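Ticket: Gray bin, white band along the far wall
Queue: Facilities / Bins and Storage
Site: Stallodex, back room
Opened by: Thư Đặng
Assigned to: Cathal Mac Carthaigh
Status: Open (was Closed, reopened Friday)
Priority: Low

Original report
The big gray bin has a white band inside it, up under the far wall on the left. I put in a request to have it cleaned or replaced. The reply said it was "normal wear" and the ticket was closed the same afternoon. I don't buy that. Wear is what we have on the floor of the bin, dull gray with pale scuffs. A bright white stripe is something else and I would like to know what before we keep dropping hairbrushes and combs in there that go out to customers.

Reply, Cathal, 9:40
Reopened. The first reply was a canned one, sorry. Can you tell me what the bin was last washed with, and when?

Reply, Thư, 10:05
Birhane, the blue bottle, same as every bin in the room. The sheet on the door says April and has initials I can't read. I wouldn't put much weight on the sheet. It also says the drain was checked in April and I was standing in the puddle.

Reply, Cathal, 10:20
Supplier's line is that Birhane leaves no residue if it is mixed right. Could be it was mixed too strong and dried along the wall. Try this:
1. Take everything out of the bin.
2. Wipe a hand-sized patch of the white with warm water and a plain cloth.
3. Leave it 30 minutes.
4. Look at it again and tell me if it came back.

Reply, Thư, 11:15
Did it. Warm water, plain cloth, 30 minutes by the wall clock. The patch looks the same to me. Nothing on the cloth that I'd call white. So if it's dried cleaner, it's the most stubborn dried cleaner I've met. I also ran a fingernail across it and could not feel an edge, for what that's worth.

Reply, Cathal, 11:30
OK. Two other ideas. One, a coating problem: the Ollimeo bins came with a gray finish and we had a complaint about one of them before. Two, light. Do you have the overhead lamp on at that end?

Reply, Thư, 11:50
It is on, it's always on. You think I opened a ticket about a lamp?

Reply, Cathal, 11:55
I think it costs us nothing to turn it off and look.

Reply, Thư, 1:10
Turned it off. With the lamp off it was harder to see, but then everything in there was harder to see. I don't think that settles it. A white mark in a dim room looks less white too. I also moved the bin 13 inches toward the door and the band looked a bit shorter, or I wanted it to. I didn't mark where it ended before I moved it, so throw that one out.

Reply, Cathal, 1:25
Mark it with tape next time, both ends, then move the bin. If the band stays between the tapes it's on the bin. If it slides, it's light. Please don't use the Cerkesex degreaser on it in the meantime. The label says not for coated surfaces and we don't know what this surface is.

Reply, Thư, 2:00
Fine, but I have 60 brushes to get sorted before end of day and the bin is back in use until then. Tape test on the next quiet morning. For the record, a new bin is 400 and I'm not asking for one yet. I'm asking that "normal wear" not be the answer to everything.

Reply, Cathal, 2:15
Fair. Leave the ticket open.

Reply, Thư, 2:30
My guess, and it is only a guess, is still the finish. Light falling over the top of a wall ought to leave a fairly clean line, or so I'd have thought, and the lower side of this band is ragged and speckled where it runs into the dark gray. You could argue a rough surface would break up the light the same way, and I can't rule that out until the tape is on. Compare it with the scuffs along the near side of the floor, which are paler than the rest but nowhere near as bright. Whoever signs this off as wear should explain why the two look so different. Leaving it with you until the tape test.
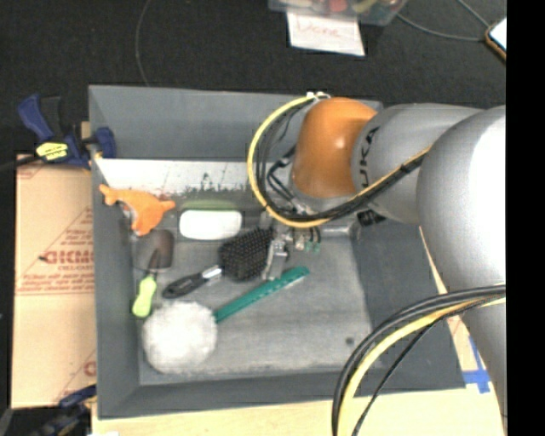
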